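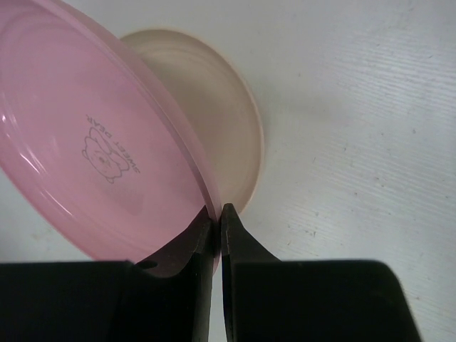
The form had a box for sets and a box for single items, and the instructions on the back said that a container and its lid were to be entered as a single item if the one closed the other. Güven Kozan tested it. He pressed the pink lid down onto the beige container, ran his thumb around the rim, and turned the whole thing over above the table. The lid stayed on. He wrote: Food container, plastic, round, beige, with pink lid, printed bear and the words SWEET BEAR. Condition fair. He left the value column blank.

He had been in the house at Esham since eight in the morning. The work order came from Grastton, which handled the division of household contents where the heirs had agreed on everything except the contents. The order gave the address, the name Öztürkmen, and the scope: kitchen only. The bedrooms and the front room had been settled between the parties. The kitchen had been discussed by letter and then by telephone, and after the telephone call it had been referred.

There were two parties, a brother and a sister. The brother lived in the house. The sister lived two hours inland and had sent a list. Kozan had the list in a plastic sleeve. It was typed, and it used names that were family names for things, so it could not be matched directly to the form. It said "the soup plate from the old place." It said "Mother's green one." It said "Bear."

The form was the Nuvance long form, which Kozan preferred to the short form because it kept description and disposition on separate pages. A person filling in the short form tended to decide where a thing was going while describing it, and the description suffered. He had seen a good copper pan go down as "pan, old" for this reason. On the long form the first page asked what the thing was. The second asked who it went to, and could not be started until the first was signed.

Method was as follows. Everything came out of the cupboards and onto the table, one shelf at a time. Each item was washed if it needed washing, put in the rack, taken out, dried, held to the light for cracks, and described. Then it went back to the shelf it had come from. Kozan did not stack plates of different diameters. He did not put anything on the floor. He tapped ceramic pieces once with a knuckle near the rim and listened. A sound plate rings for a moment. A plate with a hairline crack gives a short flat note.

The brother stood in the doorway for most of the first shelf.

"That one's just for onions," he said, of the container.

"Half onions?" Kozan asked.

"The half you don't use."

Kozan turned back to his page and added, under remarks: Used for onions. He smelled the inside of the lid. The remark was accurate.

"She can't want that," the brother said. "You can buy those anywhere."

"It's on the list."

"What does it say?"

Kozan turned the sleeve around so that he could read it. The brother read the one word, and then read up and down the rest of the list, and went out to the yard, where he could be heard moving a ladder.

The second shelf was plates. Kozan had expected a service with some breakages, which is the usual finding. A family buys a service when it marries and then loses it slowly, and what remains can be divided by arithmetic. This was the remainder of several services, or had never been a service at all. No two of the plates he took down had the same border. He laid a folded towel at the edge of the table, moved the rack to the right where the light from the window reached it, and began.
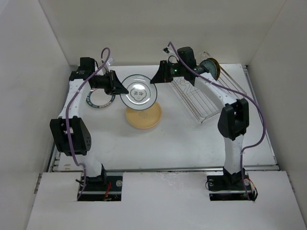

The pale plate with the green line took the longest. It had an emblem at the center with marks in it that might have been characters, and the form required any inscription to be copied out. Kozan could not read the marks. He was not willing to write "decorative" for something that might say a great deal to a person who could read it. He drew the emblem in the remarks column, with its scalloped edge, and found that the column was too narrow, and continued the drawing on the back of the page with an arrow.

The orange plate he entered as yellow-orange, round, line drawing near center, faint. He tilted it several ways and could not settle what the drawing was of. He wrote: Subject not determined.

For the white plate with the patterned green rim he wrote "green rim, dark, repeating light motif," and stopped there, and consulted the list again. "Mother's green one." He looked at the pale plate, which had green on it, though only a line. He looked at the teal plate in the rack. Any of these could be called green by someone who had eaten from it as a child and had not seen it in some time. The form made no provision for this. It assumed that a thing had one description and that both parties would arrive at it.

He went to the back door.

"Which was your mother's green one?"

The brother was on the ladder with his hand in the gutter. "Green what?"

"Plate, I believe. It doesn't say."

"She didn't have a plate. We all had whichever came off the top." He dropped a handful of leaves. "There was a green coat."

Kozan returned to the kitchen and telephoned the sister. She answered on the second ring and asked at once whether something was broken. He told her that nothing was broken. He said that he needed to resolve an entry, and read it to her.

"The green one," she said. "With the edge."

"They all have edges."

"A dark edge. It was the one she put the bread on."

He looked at the teal plate, which had a dark rim. He looked at the white one, of which the same could be said. He asked whether the green was in the middle of the plate or only at the border. There was a silence on the line that he did not fill. In his experience a person who is asked to remember the middle of a plate has first to take the bread off it.

"I don't know," she said. "What does he say?"

"He says there was a coat."

She laughed, and then did not say anything, and then asked if it was still in the hall. Kozan said that the hall was outside the scope of the order. He said he would look.

The coat was on the last hook, under a raincoat. It was a dark bottle green, wool, with a lining that had been replaced by someone who sewed well. He did not describe it on the form. He went back to the telephone and said that it was there.

"All right," she said. "Put both plates down for me, and if he objects, put them both down for him."

"I can't enter a conditional disposition."

"What can you enter?"

He turned to page two, which he should not have done, as page one was unsigned. The codes were printed along the bottom. A was party one, B was party two, S was sale, D was discard. There was also a code J, jointly held, with a note in smaller type saying that it was not recommended and must be accompanied by a statement of where the item would be kept. He had used J on a boat. He had not used it on kitchen goods, and Grastton would probably query it. In the manual, which had last been revised in 2000, the example given was a well.

He read her the note.

"Kept where they are," she said. "I'd come and use them."

"How often? There's a line for it."

"September," she said. "There's the figs. I used to come for the figs."

He wrote it down in pencil.

It was after one when the brother came in and washed his hands. Kozan had finished the third shelf by then, which was glasses and gave no difficulty, and had signed page one. He moved the rack over to make room. The brother dried his hands on his shirt, took the teal plate out of the rack, cut bread onto it, and put it down between them on the table. Kozan waited until he had taken a slice, then explained the code, the note, and the line for frequency of use. The brother asked to see it. He read the pencil entry with his finger under it.

"It's too late by September," he said. "They go over at the end of August. Tell her August."

Kozan said that he could record a correction if both parties initialed it. He said there was a copy for each of them and that the post from Grastton was slow.

"I'll ring her," the brother said.

He did it from the front room with the door closed. The call went on for some time. Kozan ate a slice of bread over his hand so as not to mark the plate, which was under inventory, and then wiped the plate, tapped it with a knuckle, and listened to it a second time. It was sound.

There remained the container. He took it down and read his entry through. On page two, against line one, he had so far written nothing. Through the door he heard the brother say "the onion thing," and then, after a pause, "No, it shuts, he tried it." Kozan wrote B in ink. Under remarks he noted that the lid should travel fastened, and he went to look in the drawer by the stove for a rubber band.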